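OLD PCs, SECOND LIVES — talk notes, evening session, 7.30 start
Adelino Calado

Hello, thanks, toilets are through the back, tea at the break. Ask how many have an old tower under the stairs. Wait for hands. Most of them, it's always most of them.

Who we are. Grorkumero, repair club, we take in desktops and hand them back out to people who need one. Aníbal Ramalho does the intake, I do the benches. Up to December we had 641 machines through the door. Not all went out again!! Say that early or someone asks.

Don't start with software. Start with the lid.

Getting in. Lay it on its side, panel up, board facing you. Power lead out of the wall first — out, not just switched off. Hold the power button in for a few seconds. Touch bare metal on the case. Cheap wrist strap is fine, pass mine round.

Then look before you touch anything. Phone photo of the cables. Everybody skips this, I skipped it for years, spent a whole evening at Correia working out which way a front panel plug went. It has nine pins and I tried most of them.

Dust next. Soft brush, short puffs, hold the fan still with a finger. Not the hoover. (Pause, somebody will have used the hoover.)

Processor. Slow down here. Lever out and up, bracket up, lift the chip by its edges straight up. Don't slide it. Put it somewhere that is ITS place, a holder or a tray, not the table next to your mug. On the kind where the pins are in the socket, those are finer than you think, and a bent one is an afternoon with a needle and a magnifer. No fingers, no brush, no blowing in it.
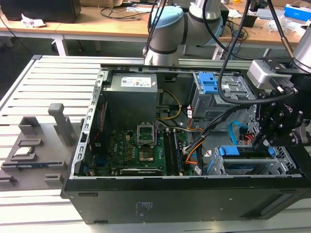 Memory. Clips at the ends, press down, stick comes up by itself. Goes back one way only, find the notch. If it won't go in you have it backwards. Two slots and one stick, try the stick in both before you bin anything. Lot of "dead" machines are just that.

Drives. Cages, latches, coloured plastic bits. Blue ones mostly pinch and slide, but don't promise, every maker does it different. Data cable off first, then power, pull the plug and never the wire. Drive comes out in the hand, goes in a labelled bag with the owner's name. We don't wipe anything till they sign the form. Aníbal is very strict on this and he's right.

Power supply — leave it shut. Not for opening, not even the keen ones. If it's bad swap the hole box.

Story: the Hata job. School store room, 52 towers, stacked three high, damp. Got 3 working on the first night, felt awful. Then changed the little coin batteries and reseated the memory and it went much better. Keep this short, last time I went on.

Going back together. Reverse order, use the phone photo. Thermal paste, a pea, clean the old stuff off first. Screws in a muffin tin, one cup per job. Cables tucked away from the fan. Panel stays off for first power up so you can see the fans turn.

If no beep and no picture: memory, then the battery, then monitor cable. Then ask Aníbal.

Costs. We ask 70 for a finished desktop with screen and keyboard, less if you bring the tower. Parts come from Praltirex, they keep a box of odds for us under the counter.

Break here if running late. Otherwise bench time, four to a table, straps on, screwdrivers in the blue tub.

Things to bring up if there's time — laptops (no), printers (please no), what happens to the bare cases (scrap man, first week of the month).

Sign up sheet by the door. Pens!! Remeber pens.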